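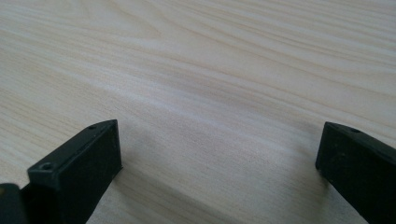
Re: Water ring on the dining table, what do I use?

pinefold52
Posted Mar 13, 2024
So I left a sweating pitcher out overnight and now there's a cloudy white ring by my seat. Table came from the Hattori outlet in Drevbridge, has a low sheen, and I have no idea what the finish is. My sister swears by mayonnaise. Anybody tried it?

gravelpit_annie
Mayo works! I did it on my mom's end table in November, left it on for 2 hours and wiped it with an old T-shirt. You will smell like a sandwich but the ring was gone.

Radex_fan
Please don't. It's the oil doing the work and you can get that without the egg. Radex paste, tiny dab, go with the grain. I've been using the same can forever.

mudroom113
Paste on a finish you haven't identified is asking for a shiny spot you'll stare at for years. Try a hair dryer on low first, keep it moving. White rings are usually moisture in the topcoat, black ones are the bad kind.

Radex_fan
Never had a shiny spot in my life. You have to buff it.

gravelpit_annie
Mudroom, low heat on veneer makes me nervous too, the glue can let go

mudroom113
Fair, which is why I said low -- and stop if it gets too warm to touch.

pinefold52
OK, did the hair dryer for a few minutes and it's maybe half as bad?? Going again after dinner. Also ordered coasters from Gedamach, the cork ones, 60 cents each.

Radex_fan
Cork sticks to the glass. Get felt.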